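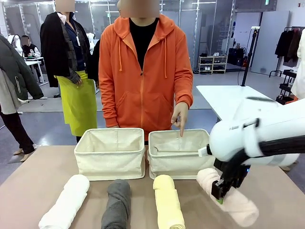

Wycliffe wants to know why we roll towels at all, when folding is quicker. Good question, Wycliffe!

Home | Rooms | Ask Us

A folded towel is flat and floppy, so a pile of them likes to slide. A rolled one hugs itself
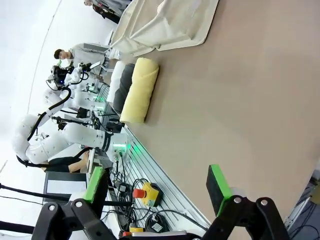
and can stand in a basket beside its friends.
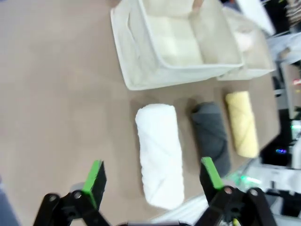

Start at a short end and roll snugly. Thick, fluffy towels make fat rolls – look how the white one is bigger than the gray.

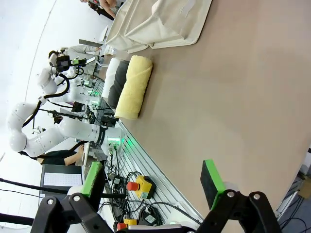 Yellow, gray and white, all rolled up.

Contact | © Stundon Kids | Back to top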